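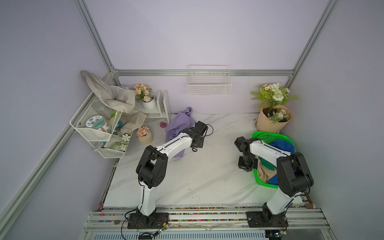
Recording laundry demonstrations on a two-arm cell

This guide covers one recording session for the folding and basket tasks, from setting up the table to handing over the files. It assumes the arms are already calibrated and you have an operator login.

Before you start

Clear the table surface, then put out the basket with the clothes and one garment on its own, away from the basket. Leave the garment crumpled. If you smooth it out first, the policy will learn to expect flat cloth and will stall when it gets anything else.

Decorations and small objects stay on the table. Flowers, pots and toys are part of the background set, and you move them between batches according to the layout sheet. Do not move them during a batch.

Check that the wrist cables have slack through the full range of motion. Bring each gripper to the middle of the table and back by hand control before recording anything.

Recording an episode

1. Move both arms to the start pose and wait 2 seconds.

2. Start the recording and read the prompt on the screen. Do only what the prompt says.

3. Work at an even speed. Long pauses are worse than slow movement.

4. If you drop a garment, pick it up and carry on. Recoveries are useful. Stop only if the cloth falls off the table or an arm touches a wall.

5. Return to the start pose, end the recording and mark it as success, partial or fail.

Change the position of the loose garment after every episode. Change the background layout after every 40 episodes, and swap the clothes in the basket at the same time.

How many you need

Our first usable policy on the Rodik cell was trained on 337 episodes. It could pick up a garment but often missed the basket rim. Effie Menzies went through the recordings and found that the basket had hardly moved in any of them, so we now shift it a little with each new layout.

Checking the data

Play back 6 episodes from each batch at normal speed. Look for dropped camera images, a gripper that reads closed when it is open, and labels that do not match what happened. Delete nothing. Move bad episodes to the rejected folder with a one-line note, then upload the batch to Famel.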